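Stoldale's shared laundry is open again, and I got in early enough in February to have first go at the new machine. Yes, I was that excited about a washing machine. Anyone who spent the summer lugging wet towels home from the old one will understand!

For those who missed it, the laundry at the back of the Grusstead Street hall closed just before Christmas, when the old front-loader gave up halfway through somebody's doonas. It had been limping along for 13 years and the repair quote came back at 340 dollars, with no promise it would last until Easter. The hall decided to put the money towards a replacement instead, and a sausage sizzle plus a very competitive cake stall brought in another 710 dollars. My lemon slice sold out before ten, thank you for asking.

The room itself has had a bit of a freshen up too. The walls have been painted white (they were a sort of custard colour before, if you remember) and the floor is now a nice smooth grey, so you can finally see whether you've dropped a sock. I'm told the paint was left over from the Fametti bakery's refit up the road, which was very decent of them. They wouldn't take a cent for it. 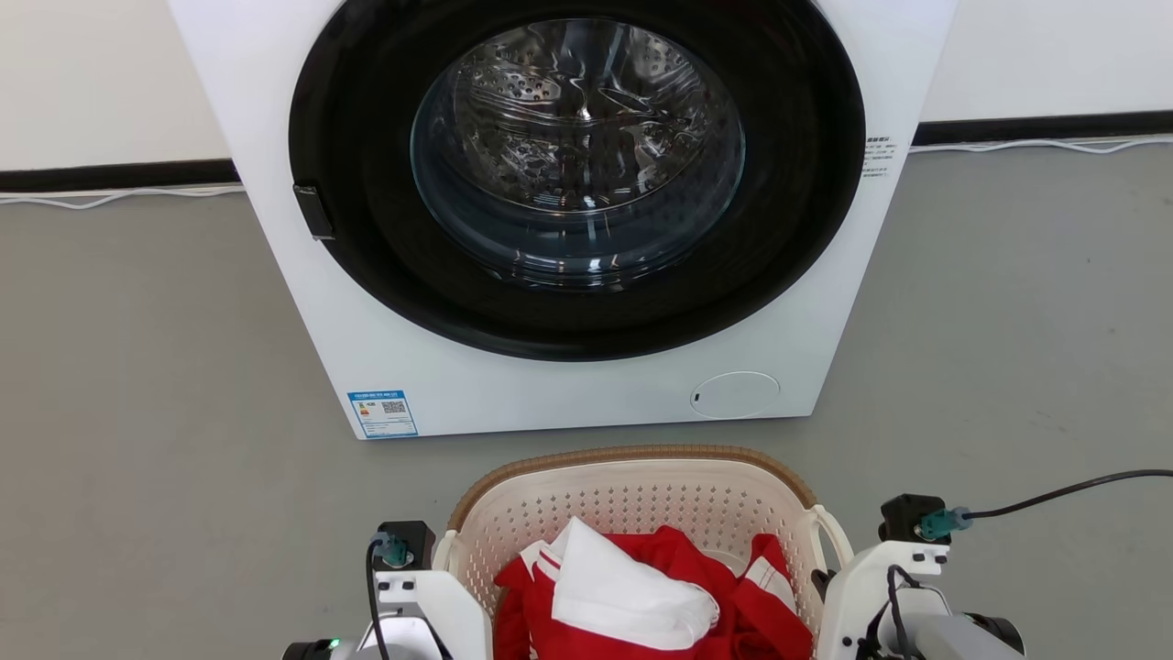
*The new front-loader at the Grusstead Street laundry, with a basket ready out the front.*

I took two loads down on my first morning, one of sheets and one of the dog's blankets. Lobo is a large dog and he sheds like it's his job, so I did the sheets first. The door is a good big round one, and I got a whole queen-size set in without having to punch it down. You can watch it all going around through the glass as well, and I'll admit I stood there for a fair while doing exactly that.

A few things to know before you head in. The laundry is open from seven in the morning until eight at night, and the booking sheet is back on its hook beside the hall kitchen. A wash is four dollars, coins in the tin as before. Bring your own powder or liquid and go easy on it – front-loaders don't need much, and a room full of suds is a rotten way to meet your neighbours. Please check pockets, too. The last machine swallowed a great many hairpins over the years and I'm fairly sure at least two of them were mine.

If you're washing pet blankets, give them a good shake outside first and wipe around the door seal when you're done. I did both and still found fur on my jumper at lunchtime.

There's still no dryer, but the lines out the back have been restrung and the hall has bought 100 new pegs. They were all in the peg bucket when I left, and I'd love to see most of them still there by winter. Bookings for next month go up on the sheet this week, and the early morning spots are already filling.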